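Valtville, February 3, 2025
By the Brollden Student Robotics Program

Brollden Opens Two-Arm Sorting Track to Student Teams

The Brollden Student Robotics Program today published the task rules for its two-arm sorting track, the newest part of the Plunumis competition. Registration is open to high school and college teams. The final will be held in Valtville in December.

The track is limited to 30 teams. Each team receives access to a shared two-arm station and to a set of 272 recorded task runs, which may be used for training or for checking a controller before a scored attempt. Teams may also record their own runs – these must be submitted with the final report.

Scoring is based on completed transfers between bins. A dropped item counts as a miss and stays where it lands until the attempt ends. The software may use one arm or both, and no points are given for arm choice.
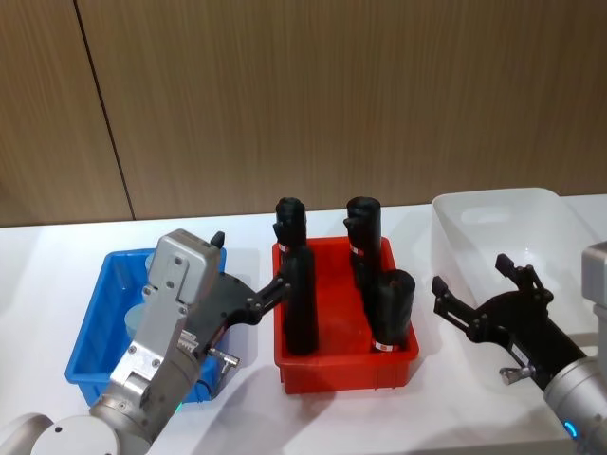
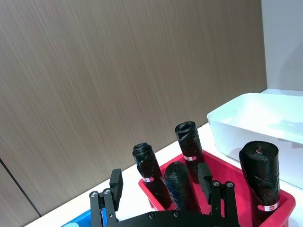
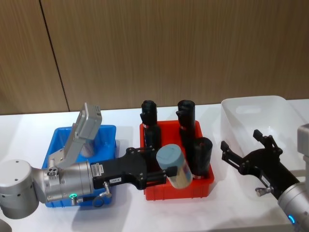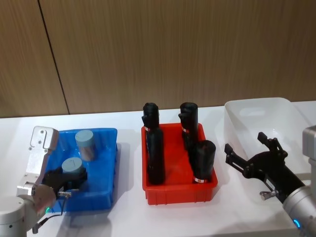
The item list was the subject of most questions during the comment period. Several teams asked for rigid blocks of a single size, which are easier to model and easier to grip. The rules keep household goods instead. Rolls of black trash bags, like those standing in the red bin, have creased surfaces and differ in height, so a grasp point set for one roll may not suit the next. Capped containers are a separate item class with their own scoring line. Items within a class may be placed in any order unless the task card states otherwise.

Controllers must run without operator input from the start signal to the end of the attempt. A team may stop an attempt at any time, but the score is then fixed at the last completed transfer. Changes to the gripper fingers are not allowed this season. Camera settings may be changed, provided the values are listed in the report.

The Kanaujia Workshop Series will cover station setup, calibration and log format for registered teams. Attendance is optional. Workshop notes will be sent to all teams, including those that do not attend.

The full rules, the item list and the report template are available from the Brollden program office in Room 838. Each team must name 2 contacts on its entry form, one of whom must be a faculty advisor. Questions about eligibility should be sent to the program office before the form is filed.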